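Are Killa "natural jasper" stacks really natural?
Beads & Stones board > Buying and Selling

plumbline48
Looking at the three-bracelet stack from Killa. The listing says natural picture jasper, 8mm, and that it "supports grounding." I don't care about the grounding part. I care that every bead in the photos has the same brown swirl in the same spot. Has anyone had one in hand?
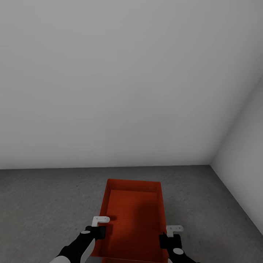 I also asked the shop where the stone comes from and got a paragraph about energy. So I'm leaning no.

ottoknots
I have one. It's stone – cold to the touch, heavy, scratches glass. Elastic is junk though, I restrung mine on Ondo cord after it snapped in January.

tinroofbeads
Scratching glass only tells you it's hard. Plenty of dyed quartz will do that too.

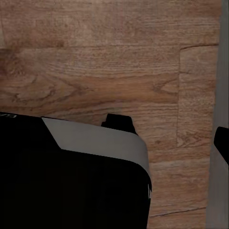
Pattern is what I'd check first. Real banding wanders and doesn't repeat on cue. Think of wood grain, where you get long wavy lines and then one patch of loops and rings spreading out, and nothing else on the board matches it. If ten beads all have that patch dead center, I'd want to know how it got there.

ottoknots
Or somebody sorted them. Plumero matches beads by hand and charges for it.

tinroofbeads
At Plumero prices, sure. At Killa prices who's doing the sorting?

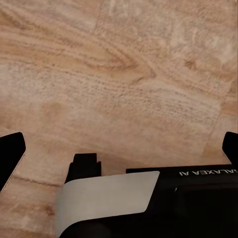
And their review count went from 1,006 to 2,404 since I last looked, all five stars. Make of that what you will.

gulyas_fan
Disagree with the pile-on. I bought loose jasper from Gulyás and from Killa and can't tell them apart.

plumbline48
Did either of them tell you the source?

gulyas_fan
No. I didn't ask.

plumbline48
Skipping it, then. Will look at loose strands.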